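Against the Second Pillow

My brother-in-law has a theory that a living room should look as if someone is about to come in and sit down. His wife has a theory that it should look as if someone just got up. They have been married long enough that both theories are now practiced in the same room, and the result is a sofa you have to unload before you can use it, like a truck.

I bring this up because the home section of our Haltville paper ran another of its fall refresh pieces in September, and the advice was what it always is. Layer. Add texture. Drape a throw "casually" over the arm, a word that in my experience takes 7 attempts and a step back to the doorway. The article wanted five pillows on a three-seat sofa. It did not say where the people go.

I'm not against cloth. I own a blue one, soft and a little mottled, the kind of turquoise that looks like a decision in the store and like an accident at home. It spends its life being folded and unfolded and dropped on the gray floor, and then picked up and folded again. I've come to think that's the main use of a throw. It gives the tidying something to do. 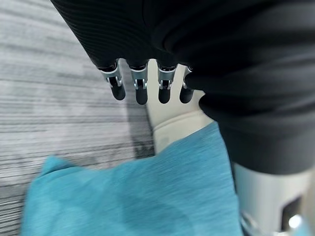
Boonmee Pongsiri wrote to me after my last column to say that I had the whole thing backward, that a blanket left in a heap is a blanket somebody has been under, and that a house with no heaps in it is a waiting room. She keeps three on her couch and has never once folded them into thirds. "My mother folded them into thirds," she added, "and we were all cold."

I've thought about that letter more than I'd like. She's right about the waiting room. Where we part ways is on the heap, which in my house doesn't stay one heap. It attracts a sweater by Wednesday, then the mail, and then I'm standing up to watch television.

So I went the other way. The pillows went first. We'd had a set from Vieira, striped, with zippers that left a mark on your cheek, and a long stiff one from Cikotach that was called a lumbar and behaved like a log. I would guess I moved that log 1,000 times and leaned on it twice. They're in the hall closet, where they've made it impossible to reach the vacuum.

What survived is a single square pillow, blue-gray, with just enough weave in it to keep the layering people quiet. It leans at the armrest end of a great deal of beige leather. The headrests adjust. The seat is deep enough to lose a sandwich in. One pillow, it seems to me, is a pillow. Two are a display, and once you have a display you have a person in the house whose job is to fix it, and I know who that person was going to be.

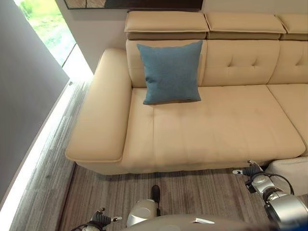

Doesn't a big plain sofa look unfinished with so little on it? For the first week, badly; after that you start sitting on it and stop looking.

I'll admit leather makes this easier to say. It has seams and folds of its own and doesn't seem to need company. If I still had the brown plaid thing we hauled around through our thirties, I'd probably be buying pillows by the case to cover it, and writing a very different essay about the warmth of a layered home.

There is also the matter of guests. Guests don't know what to do with a decorative pillow. They hold it in their laps through dinner-party conversation like a cat that belongs to somebody else, or they set it on the floor and then apologize to you, and later to it. With one pillow there's one guest in trouble, and the rest can lean back.

The blue throw I haven't settled. I fold it at night. In the morning it isn't folded, and I have stopped asking.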